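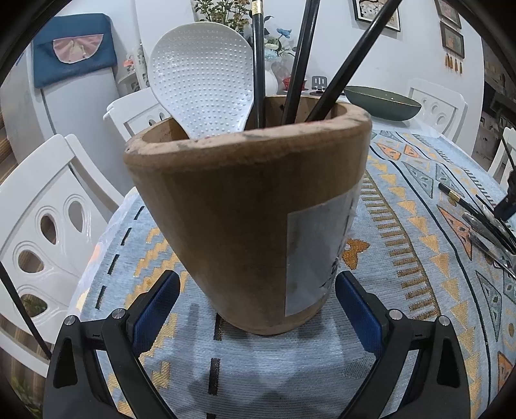 By Keegan Prendergast | Kitchen & Table | Filed under: Rice cookers

My old rice cooker gave up in July, on a Sunday, with six people on their way over and a pot of curry already done on the back burner. It had been a wedding present and it had one switch, and I loved it the way you love a car that only starts if you talk to it. So I went without for a few weeks, made rice on the stove like my grandmother did, scorched a fair bit of it, and finally sat down one evening and ordered the Tamihana 4-cup.

I should say right away that I paid for it myself. It was just under 200 dollars with shipping, and that is a lot of money for something that makes rice. My husband pointed this out more than once. He has since eaten most of the rice.

I had it narrowed down to two. The other was the Henex Compact, which my sister-in-law has and swears by, and which costs a good deal less. I borrowed hers for a long weekend before I made up my mind (thank you, Dee!) so I can compare them a little, though I've lived with the Tamihana much longer and you should weigh what I say accordingly.

Let's start with plain white rice, the thing you'll make nine times out of ten. The Tamihana does it beautifully. The grains come out separate but still a bit clingy, so you can pick them up with chopsticks without chasing them around the bowl, and the bottom layer is the same as the top layer, which was never once true of my old machine. It isn't quick, mind you. A full batch of short grain takes the better part of an hour on the regular setting, because it does a long soak before it starts heating. There's a quick setting too, and it's fine for fried rice or for a weeknight when everybody is circling the kitchen like sharks, but you can taste the difference. The Henex was faster on its normal cycle and the rice was good, just a little wetter toward the bottom.

Brown rice is where I really fell for it. I have made so much bad brown rice in my life! Chewy in the middle, blown out at the edges, you know the kind. The Tamihana has its own brown rice program and I've followed the water line in the pot every single time and it has come out tender and nutty and whole. I do give it an extra 12 minutes on warm with the lid shut before I stir it. The booklet doesn't ask for that, but my mother always let rice sit, and I'm not about to stop now.

Oatmeal was a mixed bag. Steel cut oats on the porridge setting were lovely, creamy all the way through, and I could set the timer before bed and come down to breakfast. Rolled oats bubbled up into the steam vent and I spent a while with a toothbrush getting it clean. Stick with steel cut is my advice, and don't fill it past halfway.

Now the pot itself. It's heavy for its size, with a dark nonstick coating, and so far there isn't a scratch on it. I only use a plastic paddle in it and I'd beg you to do the same. The one that comes in the box is all right, but the handle is short and rather slippery, and I went back to my own dotted one after the first week. The little dots really do keep the rice from sticking, especially if you run the paddle under the tap first.

Cleaning is mostly easy. The inner lid pops out with one tab and rinses off in seconds. The steam cap is fussier, with a small rubber ring that wants to go back in upside down, and I've dropped it down the disposal side of the sink twice. I'd have liked a spare in the box. I wrote to Enier, the shop I bought it from, and they did send me one for the price of postage, so full marks to them.

A few grumbles, in no special order. The cord is short and doesn't retract, so mine has to live right next to the toaster. The beep at the end is loud enough to bring the dog in from the yard, and I have not found any way to turn it down. The display has no backlight either, and first thing in the morning I have to lean right over it to see which program I've picked.

And there's the size. It holds 4 cups dry, which feeds our family with leftovers for the next day's lunch. If you're only cooking for yourself I'd look at something smaller, as a single cup spreads out thin across that wide pot and dries at the edges.

Would I buy it again? I would. If 200 dollars makes you wince, the Henex is a perfectly nice cooker and you'll be happy with it, particularly if you mostly eat white rice. But if brown rice is a regular thing at your house, the Tamihana is worth saving up for.

Next month I'm trying out the Stekgate cast iron griddle, which has been sitting in its box in my hallway because I can't lift it onto the counter by myself.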